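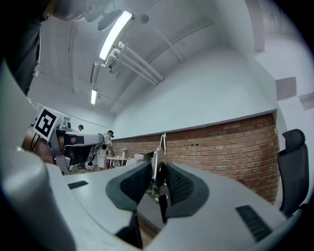 Nenatdale's community cookbook is back in print, with the lost dumplings included

After a long wait and a good many phone calls from people whose old copies had fallen to pieces, the Nenatdale community cookbook is back on sale this month, and the first boxes went out from the library's front desk a little after nine in the morning. By lunchtime there was a line down the steps, which is a lovely thing to see for a book that is mostly about casseroles.

The new edition has 476 recipes in it, and the people who put it together would like you to know that it could easily have been a much thicker book. When the library asked townspeople to send in the dishes they cooked most, they got 2397 of them, on index cards, on the backs of envelopes, in long emails with no punctuation at all, and in one case written inside the lid of a cake tin that had to be copied out and returned before the weekend. A great many turned out to be cousins of one another. There were more versions of tuna noodle bake than anyone had expected, and the book prints four of them side by side, with the peas, without the peas, with crushed potato chips on top, and with a layer of sliced tomatoes that the sender insists must go in the middle.

The best news for longtime readers is on page 36. That's where you'll find the Paiva dumplings, which were in the very first edition and then dropped out of the second one when a sheet went missing at the printer. Plenty of families in town kept making them from memory, and of course every family remembered them a little differently. Some swore by sour cream in the dough and others by buttermilk, and there has been a friendly disagreement over the caraway seeds for as long as most of us can remember. Last winter an original copy was found in a box of donated books from the old Paiva bakery, with the page whole and quite readable apart from a grease spot over the baking powder. (It's two teaspoons. The testers tried three, and the dumplings rose handsomely but tasted of soap.)

For the record, the dough is made with buttermilk, and the caraway is marked "if liked," so both sides can go home happy. The dumplings are dropped by the spoonful onto a simmering chicken stew, covered tightly, and left alone for 15 minutes. The original is very firm about not lifting the lid, and underlines it twice.

Every recipe in the new edition was cooked at least once in a home kitchen before it was printed, and quite a few were cooked again after that. Old instructions such as "a slow oven" and "a nut of butter" now have temperatures and spoon measures next to them, though the original wording has been kept wherever there was room, and it's a pleasure to read. Can sizes gave the most trouble. Several of the soups and nearly all of the bean dishes called for sizes that haven't been on a store shelf in years, so those were worked out again in cups and tested with what you can buy today. The chapter on pickles was checked with particular care and has been brought up to date with current canning times, and if you're still working from an older copy, please do use the new times for anything that goes into a jar.

There's a new chapter as well, on suppers for one or two people, and it was the one most often asked for. It has a small meat loaf baked in a muffin pan, a skillet lasagna that needs only one pot and a lid, a baked potato stuffed with creamed leeks, and a rice pudding that makes exactly two bowls - or one bowl and a very good breakfast. The baking chapter has grown too, mainly on the plain side: oatmeal bread, a brown sugar pound cake, soda biscuits, and a lemon loaf that sold out at the launch table before the coffee had finished dripping.

Readers who like to tinker may enjoy the online companion, too. The library looked at several wikis set up by other towns for sharing recipes and liked the idea so much that it has started one of its own. Each recipe in the book has a page there where cooks can add notes, swaps, and corrections, and the notes are already coming in at a good clip. One reader makes the corn chowder with smoked paprika in place of bacon, another has worked out the lemon loaf for a high-altitude kitchen, and there is a long and cheerful discussion under the potato salad about whether the dressing should go on while the potatoes are warm. (The book says warm.) The printed edition won't change until the next one is due, but the notes will be read through for it.

The first printing is 3411 copies, handled by Drerno, the print shop that also does the school calendars. The cover is wipe-clean this time, after a great many requests, and the pages are held with a spiral binding so the book lies flat on the counter while your hands are covered in flour. The type is a size larger than before. There are blank lines at the foot of most pages for your own notes, and a few sheets at the back with nothing on them at all, for the recipes you meant to send in and didn't.

Copies are at the library's front desk during regular hours, at the Drerno shop, and at the Nenatdale farmers' market through the end of the season. If you ordered ahead, your copy is being held under your last name, and it helps to bring the order slip if you still have it. Money from sales goes toward the library's cooking classes for children, which start again in the fall with pancakes, vegetable soup, and plain white bread.

A tasting evening is planned for June, starting at six, in the library's downstairs room. There will be three of the tuna bakes, both kinds of cornbread, and a large pot of stew with the Paiva dumplings. It's free to come, but please call the desk first so there's enough stew, and bring a container with a lid if you'd like to take some home.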